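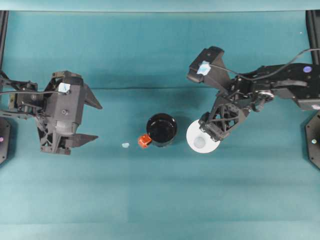 A skater who went through the July block wrote on the return form that the off-ice testing was harder than the on-ice testing, and that the gap between sessions two and three was too short. Both points have been taken into the new schedule. The gap is now 16 days.

## Call for participants: groin and hip load in hockey players

The Prelmont Skating Load Study is recruiting adult hockey players for its second block. The study compares hip adductor strength before and after on-ice work, and tracks how long strength takes to return to the player's own baseline. Sessions are held at the Danzer rink in Iltau. Off-ice testing is done in the ground floor rooms next to the skate shop.

**Who can apply**

- Age 18 or over on the day of the first session
- Forwards and defensemen with at least two full seasons of league play, any level
- Currently skating twice a week or more
- Past groin or hip strain is accepted if you have been cleared for full contact for at least 75 days

Goaltenders are not included in this block. The butterfly position loads the hip differently and needs its own protocol - a separate call will be posted if funding allows. Players who have had hip surgery cannot take part.

**What you will do**

There are four sessions. Each one starts with a squeeze test at three knee angles, followed by a side-lying strength test on both legs. You then skate 50 minutes of set drills: crossovers, stops, short starts from the blue line, and one longer interval set. The strength tests are repeated directly after the skate and again the next morning.

Bring your own skates, stick and full gear. Skates should be sharpened no more than three days before a session. Tell us the hollow you use, and do not change it during the block. Please avoid hard leg training the day before testing. Regular team practice is fine, but write it in the log.

**Payment**

Players who complete all four sessions receive 2000 in Imico rink credit, valid for ice time, sharpening and equipment at Danzer. Credit is paid per session, in equal parts, so a player who leaves early keeps what has been earned. Travel is not covered.

**How to apply**

Pick up a form at the Danzer front desk or ask your team manager for a copy. Include position, shooting side, seasons played, and dates of any lower body injury. Applications close Dec 28, 2025. Forms without injury dates will be returned - write "none" if there are none.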